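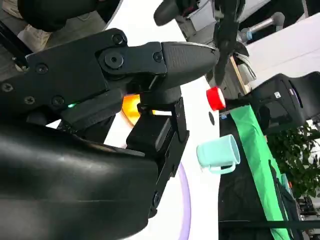

The cap

My brother rang from the motorway to say he would be late, so I started on the table without him.

It was the last big thing left in the flat. The sofa had gone to a family downstairs, and the wardrobe had come apart in our hands the week before. The table was white, and my mother had bought it from Plalico when the shop in Stuklow closed down and they were selling off the display furniture. She got it for 40 pounds because of a mark on the top. It was a small black mark, round, the sort of thing you think will come off with a wet finger. It never came off. She tried bleach on it, then toothpaste, then something from the garage that made her eyes run. After that she kept the fruit bowl over it for years, and when the bowl was moved she put a mat there.

The bowl was already packed. I had wrapped it in two tea towels and written BOWL on the box. The mat had gone into the bin bag with the other mats.

I had the spray and a cloth, and I was going to wipe the top down before we turned it over to take the legs off. A man was coming for it at six. He had asked on the phone whether it was clean and I had said yes.

There was a red bottle cap on it, standing up on its side near the mark. I hadn't put it there. I thought my brother must have, on his last visit, and then I thought it might have fallen out of one of the drawers when I tipped them. I picked it up and looked inside. The lip was white inside. It smelled of nothing.

I put it back down the way I had found it, on its side, and it stayed up.

When we were children we had a game with caps. You stood the cap on its edge at your end of the table and flicked it with one finger, and it had to roll to the other end and stop before it fell off. If it fell on the floor you lost your go. If it fell over on the table you measured from where it lay. We only used caps from Bergeron, which was a cherry drink our aunt brought when she visited, because they were wider than the others and rolled straighter. My brother kept his in a sock. He had a best one and he would not let me use it.

My mother didn't mind the game, but she minded the arguing. One Sunday dinner she had had enough of us shouting about whose cap was nearer, and she got up, took a felt pen out of the drawer by the cooker, and drew a line on the table. She drew it straight on to the white. It was meant to be a straight line but she did it in one go, from the shoulder, and it came out as a curve. It was a purple pen. "Past that is a point," she said. "Short of that is nothing. Now eat."

We were so surprised that we did eat.

The line was supposed to wash off. It said so on the pen. It went from purple to a kind of lavender in the first week and then it stopped fading, and it had been that colour ever since. She never tried the bleach on that one.

I sprayed the far end and wiped it, and worked along. I went round the cap. There was a ring from a mug that came up easily, and some wax, and a crust of something that I had to get with my thumbnail. When I got to the line I wiped it the same as everything else. It didn't change.

The flat was very quiet with the carpets up. Each time I put the spray bottle down it sounded like somebody setting down a parcel in the next room. I could hear the people below moving our sofa about, trying it on one wall and then another.

My brother got there at a quarter past five. He had driven from Irkel, where he lives now, and he had stopped for chips and brought me half of them, cold. He stood in the doorway with his coat on and looked at the room.

"It's bigger," he said.

"It's empty. Well, nearly."

"What time's your man?"

"Six. He's bringing a van."

He came over and put the chips on the windowsill, and then he saw the cap.

"Where did you get that?"

"It was here. I thought it was yours."

"I haven't had one of those in my hand since I was about eleven." He bent down until his eyes were level with the table. "That's not a Bergeron."

"How do you know?"

"Too narrow. That's off a milk bottle or something. Squash."

I said it looked wide enough to me. He said I had never been able to tell, and that was why I lost. I said I hadn't lost, not overall, and he laughed and said there had been a book, and the book would show it. There had been a book. We kept the scores in it, in pencil, with a page for each month. Neither of us knew where it had gone. I had emptied every drawer in that flat and I hadn't come across it.

"I was on 94," he said. "I remember that. I was on 94 and I wanted the hundred, and then Auntie stopped coming."

"She didn't stop coming. She stopped bringing the drink."

"Same thing, to me."

He took his coat off, and as there was no chair to put it on he hung it on the door handle. He ate a chip. Then he went round to the window end and crouched there, and told me to pass him the cap.

"We've got to get the legs off," I said.

"It'll take two minutes. Pass it here."

I passed it. He stood it on its edge and took a long time getting it upright, and I noticed that his finger was thick now, like our father's. He flicked it. It went about the length of a hand and fell over.

"Table's not level," he said.

"The table's the same as it always was."

"They've taken the carpet up. One leg's on the gripper rod."

He got down and looked, and one leg was. We lifted the table between us and moved it clear. He went again. This time the cap rolled well, quite fast, and it wobbled past the mark and went on over the purple line and then off the side. It hit the boards and ran under the radiator.

"Past the line," he said.

"It's on the floor. You lose your go."

"It passed the line first."

"It doesn't matter what it did first. It's on the floor."

He got down on his stomach in his good shirt and fished the cap out from under the radiator, along with a pen lid and a great deal of fluff. He blew on it and gave it to me. I did mine standing, which I was never allowed to do before because I was taller. It rolled slowly and I was sure it would drop, but it kept going, and it went over the line, leaned, and came round in a small circle on the other side. Then it lay down.

We both looked at it.

"That's a milk bottle top," said my brother. "It doesn't count."

The buzzer went. It was ten to six. My brother went down to help the man find somewhere for the van, and I finished wiping. I did the edge last. There was a tiny sticker there, blue and white, right where the white ended, and I put my nail under the corner of it. I had always taken it for something off a banana or an apple. I couldn't read it without my other glasses, so I left it on.

The man was younger than he had sounded. He walked round the table and pressed on each corner. He asked what the mark was and I said it had been there when we got it. He rubbed it with his thumb, as everybody did. Then he ran his finger along the line.

"And that?"

"Felt pen," I said. "It doesn't come off."

"We could knock a bit off the price," said my brother.

"No, you're all right. It's for the kids to do their homework on. They'll have worse than that on it by the weekend."

He counted the money out on the table and I put it in my back pocket. We turned the thing over on to a blanket and the legs came off easily, all but one, which needed my brother's foot. The man carried the legs and we carried the top. On the second landing we had to stand it on end to get round, and I had the line next to my face the whole way down.

When the van had gone we went back up for the coats and the chips. My brother swept. I looked on the windowsill and in the boxes, and then asked him whether he had picked up the cap.

"I thought you had it," he said.

He turned out his pockets to show me, and I turned out mine. Then he locked the door, and we argued about it as far as the car.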